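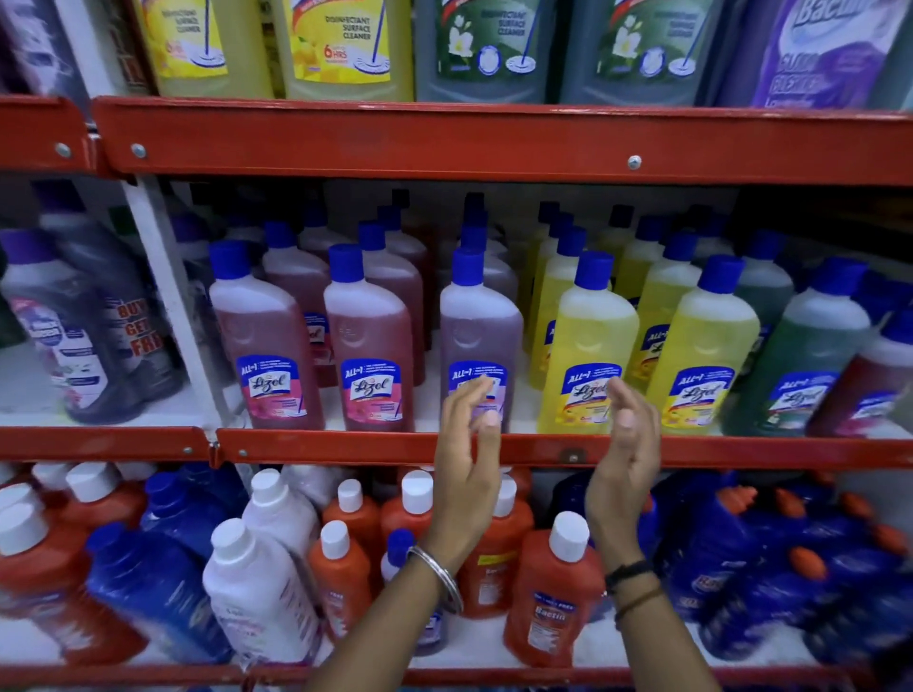 Moving house, then. Sixteen months of talking about it and we got the keys to the Arkotbridge place with less than a fortnight to empty the old one. So this is a quick one, typed on the floor, back against a radiator that may or may not work. I had a list. The list was on the fridge, and the fridge went in the van first. What I ended up doing was standing in the shop in front of the disinfectant surface cleaner, big jugs of it, yellow ones and grey-green ones, trying to remember whether the new kitchen had tiles or that wipeable panel stuff. Couldn't. Bought a yellow one. Tiles, as it happens.

Anyway. People have asked how it went so I'm putting it all down before I forget.

The old flat in Graltenham was two rooms and a box room and I'd have sworn there was nothing in it. 40 boxes. I gave up labelling them properly by the second evening. The early ones say things like KITCHEN, BAKING TINS, FRAGILE, and the later ones say STUFF, and one says MORE and that's the one with my passport in.

Things I'd do differently. Get rid of things before packing, for a start. I carried a broken lamp down two flights of stairs, across a county and up another flight, and then put it straight in the bin. Same with a carrier bag of chargers for phones I haven't owned in years. I also moved half a bag of compost. No garden at the old place, no garden at this one.

The van. We hired from Matheson, the ones out past the ring road, and no complaints really, except the booking said long wheelbase and what was waiting for us was not long. Two trips instead of one. It's 17 miles each way, which is fine on paper and less fine at teatime behind a tractor. They did knock a bit off when I rang. I'd said I wasn't going to ring. Then I sat in that layby eating a warm cheese roll and thought no, I'm ringing.

If you're hiring one: look at the fuel gauge before you drive off and write it down. And measure your sofa. I know everyone says it. I measured the sofa, and I measured the front door, and I did not measure the turn at the top of the stairs. The sofa is in the downstairs hall as I write. We've been told the feet unscrew. We've tried two of the feet.

Money, since someone always asks. I'd put aside 3,000 for the whole business, deposit not included, and thought that was generous. It wasn't, quite. The van, the second day of the van, the overlap on the rent, a new bed becuase the old one turned out to be built in the room and held together by the room. Post redirection. Takeaways, which I hadn't budgeted for at all, and which I'd now put near the top of any list. You can't cook when the pans are in MORE.

The inventory check at the old flat was the bit I'd dreaded and it took less time than parking. I'd been up till gone midnight doing the oven. She opened the oven door, looked, shut it. That was that. She spent far longer on the bathroom blind, which had been wonky since we got there, and luckily I'd emailed them a note saying so in the first week. So do that. Email the boring things. Keep the reply.

Leaving was odder than I thought it would be. I wasn't fond of that flat. The boiler made a noise like someone clearing their throat and you could hear next door's washing machine walking about. But I stood in the front room with the hoover and it was just carpet, with the dents where the bookcase had been, and I did feel a bit wobbly. Then I remembered the meter readings and had to go and find a torch.

New place. So. It's the upstairs half of a terrace, big windows at the front, a kitchen you can turn round in. The light in the morning is lovely, and also comes in at five because there are no curtains. The curtains from the old place are a good hand's width too short. I've pinned up a bedsheet. It's held on with clothes pegs and I've stopped noticing it, which worries me.

The previous people left us a shower curtain, a single roller skate and a very good colander. Keeping the colander.

Broadband is a saga. I signed up with Jerkuvance because they had the earliest date going, and the date came, and the engineer came, and the socket he needed was behind the wardrobe. The wardrobe we had only just built. Full of clothes by then. He was very nice about it. He's coming back. In the meantime I'm doing this off my phone, so if the spacing has gone funny that's why.

What I hadn't expected is how much of your day is habit. I keep reaching for light switches that are on the other wall. Went to put the milk away this morning and opened the cupboard with the hoover in it. I walked out of the front door to get the bus and turned left, as I've turned left for years, and left here is a dead end with some garages. There was a man washing a car and he nodded at me on the way down and again on the way back.

The bus is better though. Every 20 minutes and it goes right past work. And there's a bakery on the corner that does a cheese and onion thing I've now had on three seperate days, and a library, a proper one with people in it. I've joined. Needed proof of address. See above re: MORE.

Still to do: the sofa feet. Curtains. Change the address at the dentist, the bank, the other bank. Find the box with the screws for the shelves, as the shelves are currently a stack of planks I'm using as a bedside table. Work out which of the three bins goes out when. The leaflet the council sent covers December and then stops. I've been looking at what next door puts out and copying them, but I think they might be copying us.

I'll do photos of the rooms when there's less cardboard in them. The previous post about the allotment waiting list still stands, by the way, I've just got to start again at the bottom of a different one.

Right, kettle. I do know where the kettle is. If anyone local wants flattened boxes, good strong ones, only written on a bit, leave a comment and they're yours. Collection only, mind the sofa on your way in.

Posted 09/05/2018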